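Helpers wanted for the kitchen arm build, Jemstead shared workshop

Hello! We are looking for a few patient people to join us at the Jemstead workshop, starting in July 2018, for a project that has rather taken over the long bench by the window. Man-sik Kang and I (Kyung-hwa Wi) have been putting together a robot arm for ordinary kitchen jobs since April, first in Man-sik's garage in Lenham and then, when his family wanted the garage back, at the workshop. We have called it Zolel, and we are very fond of it, but there is far more to do than two people can manage in their evenings.

You don't need to be an engineer. One of us used to repair sewing machines and the other teaches music, so please don't be put off if you have never written a line of code or held a soldering iron. What we would love is somebody who likes setting a thing up carefully, trying it, writing down what went wrong and then trying it again with a cup of tea in hand. If you do know your way around motors or Python, all the better - we have a list for you.

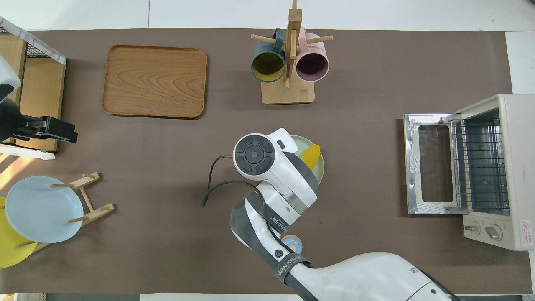 The sessions themselves are sociable and quite slow. Two or three of us work together, one driving the arm, one laying the table and one keeping the notebook, and we swap places whenever anybody gets tired. Most of our practice is with light things in a small mock kitchen, and the layout changes from one evening to the next, so the person laying the table has a real say in how hard the job is. You might stand the plates up in the wooden rack or hang the mugs on the tree by the toaster oven, then ask for one of them to be moved to the tray. Each go gets a line in the notebook, good or bad. We have 3,192 lines so far and the handwriting is getting worse, so neat writers are especially welcome!

We would also be very glad of help with the wiring. The cable up to the gripper needs a better route than the one we gave it, and anyone with a tidy mind and a bag of clips could make themselves very popular.

Sessions run for two hours in the evening. We can't pay a wage, I'm afraid, but we have a grant of £500 from the Seo fund, and £100 of that is put aside for helpers' bus fares. There is no joining fee while you are with us. You do need to be over 16, and long hair must be tied back near the arm.

If you would like to come, leave a note for Kyung-hwa in the workshop pigeonholes, or ring the bell on any open evening and ask for either of us. Tell us a little about yourself and which evenings suit you. Biscuits are provided, though Man-sik does get to the ginger ones first.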